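Your Skin Does Not Need a Twelve-Step Program

My bathroom shelf in Naltville holds a cleanser, a moisturizer and a faint sense of failure. The failure is left over from last September, when I owned enough bottles to open a small pharmacy and had the complexion of a boiled ham.

I got there the usual way. A friend mentioned a toner. The toner, I was told, worked best with an essence, and the essence was wasted without a serum to seal it in. By the time I reached the overnight mask from Velton, I was going to bed at 9 so that I could be asleep by 10:30. I spent $372 in one season. My cheeks stung when I smiled, though by then I wasn't smiling much.

The skin care business has pulled off something I almost admire. It sold us acids to take off the top layer of our faces, and then it sold us creams to put the top layer back. Lorkeo will even sell you both in one box, with a little card telling you which night is demolition and which night is repair. I lost the card. I suspect a lot of people lose the card.

When my face finally gave up, I went to a dermatologist, expecting a prescription. She asked what I was using and I began to list it. She let me go on for a while, the way you let a child finish explaining a dream. Then she told me to stop all of it, wash gently at night, use a plain moisturizer and wear sunscreen during the day. The visit cost $103, less than my eye creams.

I know that some people need more than this. Acne, eczema and rosacea are real conditions, and a doctor who treats them is worth every minute in the waiting room. My complaint is with the idea that a healthy face is a problem waiting for its product. Pores are supposed to be there. So is some shine by four in the afternoon – it means you have been alive all day.

And please, leave the pantry alone too. The natural crowd likes to think it has escaped all this, but lemon juice is still an acid when it comes from a lemon, and baking soda belongs in muffins. An Ekpo newsletter I still can't unsubscribe from recently suggested a cinnamon mask. I have had cinnamon on my face exactly once, by accident, and I looked like a stop sign until dinner.

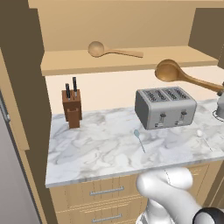
The kitchen counter: fine for toast, less so for facials.

My routine now takes 2 minutes. The other half hour goes to reading in bed, and I have finished several books with no creases in my pillow-side cheek that weren't there before. If someone invents a cream I truly need, I am sure I'll get an email.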